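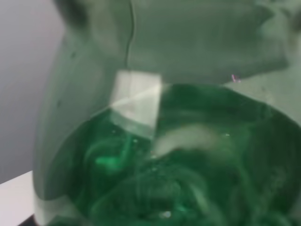
How long must a learner in Istwood wait for a place on the school road safety course?
Under the timetable issued on 18/01/2020, a pupil who hands in a signed form before the half-term break in February will be given a date in the same school year. Forms handed in later go on the list for the autumn.

The course is open to pupils in Years 10 and 11 at the three secondary schools in the Istwood area. It is run by Guthrie, the training firm that has held the contract for the past two years, and is taught at the Jurkness site off the ring road. Each group attends for one full day. Transport is by coach from the school gate, and pupils are back before the normal end of lessons.

The main change this year is to the braking session. Pupils used to watch a film and answer a worksheet. They will now sit as passengers in a dual-control car while an instructor brings it to a stop from two set speeds, first on a dry surface and then on a wetted one. Stopping distances are marked with cones and measured with a tape. Pupils write down their own estimate before each run and the measured figure after it, and the sheets go back to school for use in maths lessons.

"The estimates are nearly always short, and the error grows on the wet surface," said Niall Paterson, who leads the teaching at Jurkness. "We want them to have both numbers on the same sheet. The talk on thinking distance comes straight after, while the sheet is still in front of them."

The afternoon is split between a session on seat belts and head restraints, a session on phones and other distractions, and a short talk on the cost of insuring a first car. The talk on alcohol and drugs has been moved to the morning at the request of teachers, who found that it was being cut when coaches had to leave early.

Last year 587 pupils finished the course. The contract allows for 800 in the current year, and 233 of those places are set aside for Year 11, who missed their turn when the Jurkness track was closed for resurfacing. Places that Year 11 does not take up will pass to Year 10 after Easter.

Booking has moved to Trastivance, the online system that the schools already use for trips and meals. Parents will see the course listed under "Off-site learning" and can give consent there. Paper forms will still be accepted at the school office, but they must carry a contact number for the day itself. A pupil without consent on the system or on paper by the day before will not be able to board the coach.

Pravesh Fourie, who deals with timetables for the three schools, said more than 500 consents had been entered in the first week. Some had been entered twice, once by each parent, and the duplicates would be removed before groups were drawn up. Parents do not need to do anything about this.

Pupils should wear flat shoes and a coat, as the braking session is held outdoors and goes ahead in light rain. It is called off in ice or high wind, in which case the group does the indoor sessions and is offered a second half day for the track. Lunch is not provided. Pupils who receive free school meals will be given a packed lunch from their own school kitchen.

The course does not count towards a driving licence and does not replace any part of the theory test. A certificate of attendance is sent to the school within two weeks and handed out in tutor time.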